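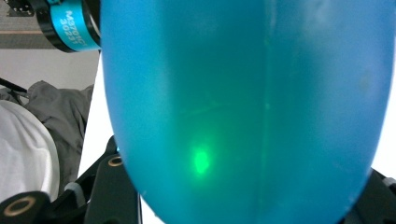
Blue translucent material between the two sides of the hand-held gripper, with the green light showing through it.

Gripper trials: notes from the February round

Most of this month on the Prikside bench went to the hand-held gripper. The plan was to settle two things before we order parts for the next set: which finger pads to use, and where the camera should sit. We have an answer on the first and half an answer on the second.

The trials compared three pads. The Givlow pad is a soft rubber with a ribbed face. The Amrani pad is firmer and has a flat face. The third is the pad we have been cutting ourselves from sheet stock since last year. Géza Sárközi ran each of them through the same 108 pickups, using the usual tray of items plus a few soft ones that Souad Naciri added to the list. A pickup counted as good if the item was lifted clear of the table, carried to the second tray and set down without slipping.

On rigid items there was little to choose between them. Boxes, bottles and tool handles were picked up well with all three. The soft items were where the pads came apart. The Amrani pad missed 17 pickups in total, nearly all of them on thin bags and cloth. The Givlow pad missed six. Our own pad did better than the Amrani on cloth and worse on anything with a slick surface, and Géza found that its edges had started to lift before the round was over. We will be going with the Givlow pad and keeping a small stock of the flat ones for jobs where the ribs leave marks.

Thin, smooth plastic is still a problem for every pad. The grip itself is usually fine, but people squeeze much harder than they need to because they can't feel how much force is going in. Ilham Belhaj has asked for a softer spring in the trigger. She has two on order and will try both on the same tray, so the numbers can be set next to this round.

The camera question took longer. A large item held close to the lens can fill nearly all of the view, and then there is very little left to tell you where the hand is or what is behind it. Clear and tinted plastics are harder again, as light comes through them and the color changes from one part of the item to the next. A bright spot behind the material can end up being the strongest thing in the picture, and the tracking software tends to hold on to it. Laurier Cloutier went through the recordings and marked the stretches where the position estimate drifted. Most of them were large items or see-through ones, and the worst had both.

We tried three mounts. The standard one puts the camera close behind the fingers. The tall mount raises it and tips it down, and the side mount moves it out past the wrist. The tall mount gave a better view of the table with large items in hand, but it catches on shelf edges and makes the whole tool feel top heavy after half an hour. The side mount was easier to hold and lost sight of one finger too often to be useful. For now we are staying with the standard mount.

Laurier is going to test a wider lens on it next, along with a lower exposure setting. White walls and pale cloth came out very bright in a lot of the recordings, and bringing the exposure down should give the software more to work with at the sides of the picture. The risk is that the dark parts of the gripper will lose detail. He will use a short list of items for this, mainly bags and large soft shapes.

A few smaller points from the bench:

The screws on the finger mounts worked loose on two tools. Please check them before each session and use the thread lock in the top drawer.

Keep the cable clipped along the handle. A loose cable pulls on the connector, and we lost a morning of recordings that way.

Wipe the pads with a damp cloth only. Solvent makes the Givlow rubber tacky.

Write the pad type in the session log. Several logs from the start of the month have that line blank and we had to leave them out of the count.

The Trarkedport group has asked to borrow one tool with the Givlow pads fitted, for trials with packed goods. Yvette Fehr is arranging the loan and will send their item list to everyone here when she gets it. If you want something added to our own soft items tray for the next round, give it to Souad before the end of the month, with a spare if you have one. The full pickup sheets are in the shared folder under gripper trials, sorted by pad.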